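Can a machine do my dishes yet?

June 22, 2021

My sister asked me this over dinner and I gave her a bad answer, so I am trying again in writing.

If the question is whether a machine can wash dishes, we've had one under the counter for years. What she meant was the rest of it. Clearing the table, scraping, wiping a plate, putting it back on the right shelf. For that my answer is still no, at least in a house like hers.

I worked six years at a packing plant in Flendon. The arms on our line were good at their job. They picked up the same carton from the same spot and set it down in the same place all shift. When a carton came in crooked, somebody had to walk over and fix it. Tarmo Vanags ran that line, and he used to say he could teach a new hire in a morning and a new carton size took him until October. He was exaggerating, but we did lose a lot of days to carton sizes.

A kitchen is all crooked cartons. Cups are in the sink, forks are under the cups, and there is a rag on top of everything. The rag is the part I keep coming back to. A plate has the same shape every time you pick it up. Cloth has a new shape every time you touch it, and when you push on it, it bunches up or slides away.

Wiping is worse than folding in my opinion. You have to hold the plate still, press hard enough to clean but not so hard that it skids off, and keep the cloth between you and the plate the whole time. I do this while listening to the radio.

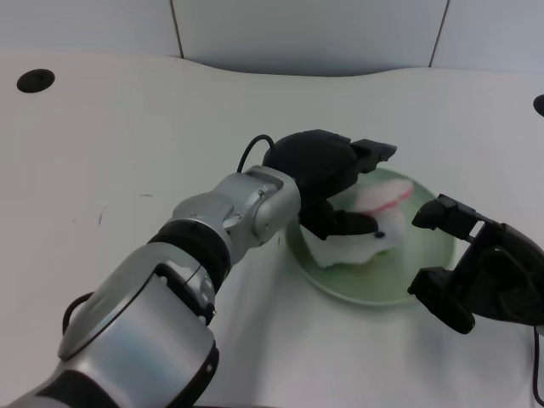 Charalambos Politis, who I used to share a ride with, thinks I'm too gloomy. His view is that two arms change things, one to hold and one to wipe, and that the rest is practice. He may be right. I would want to see it done 100 times in a row, with different plates and a rag nobody laid out first.

On the shop floor I'd put money on it sooner. You can pick one plate, one table and one kind of cloth and stay with them. My sister has never stayed with one kind of anything, so she will be drying by hand for a while.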